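Cuir, similicuir, fermetures qui coincent : mes petits trucs

Mis à jour le 09/11/2018

Vite fait, parce que trois personnes m'ont redemandé la même chose. Tout ce qui suit marche chez moi, testez toujours dans un coin caché avant.

Poussière d'abord. Chiffon sec, microfibre si vous avez. Jamais de produit sur un cuir poussiéreux, ça fait de la boue dans le grain.

Tache de gras : terre de Sommières, une bonne couche, toute la nuit. On brosse le matin. On recommence si besoin. Pas d'eau chaude !

Encre de stylo : plus compliqué. Lait démaquillant sur un coton, on tamponne sans frotter. Si l'encre a plus de 2 jours, pas de miracle.

Fermeture éclair dure : mine de crayon à papier sur les dents, des deux cotés. Ou un bout de bougie blanche. Faire coulisser dix fois, essuyer. Le savon sec dépanne mais colle un peu l'été. Curseur qui baille = petit coup de pince, très doux, un coté puis l'autre.

Fenêtre plastique porte-carte : eau tiède, une goutte de liquide vaisselle, coton-tige pour les coutures. Pas d'alcool, ça blanchit. Sortez la carte avant, évidemment.

Nourrir : le vrai cuir, deux fois par an, moi c'est avril et l'automne. Noisette de lait incolore, 45 minutes de pose, on lustre. Le similicuir n'a besoin de rien, juste un chiffon humide. Eusebio Palacios m'a écrit qu'il met du baume Flumitix sur tout, simili compris - je déconseille, chez moi c'est resté poisseux.

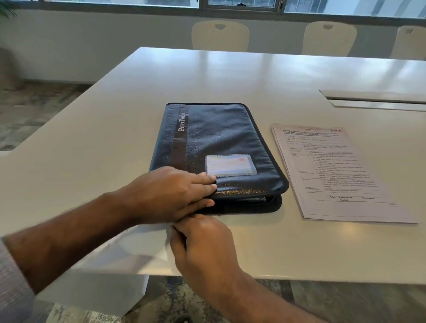

Porte-documents zippé, à garder à plat sur la table pour les soins.

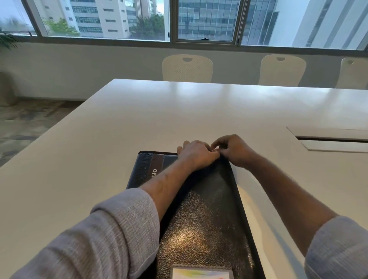 Rangement : à plat ou debout, jamais plié. Papier de soie dedans, pas de journal (l'encre part sur la doublure, j'ai donné). Loin du radiateur.

Odeur de renfermé : bicarbonate dans une vieille chaussette, fermée avec un élastique, deux ou trois nuits à l'interieur. Marc de café bien sec, pareil. Le parfum par dessus, non.

Petite éraflure : cirage de la même teinte, très peu, au doigt. Laisser sécher, lustrer au collant usé. Pour une couture qui lâche, fil poissé et les trous d'origine, on n'en refait pas de nouveaux.

La prochaine fois, les semelles de chaussons.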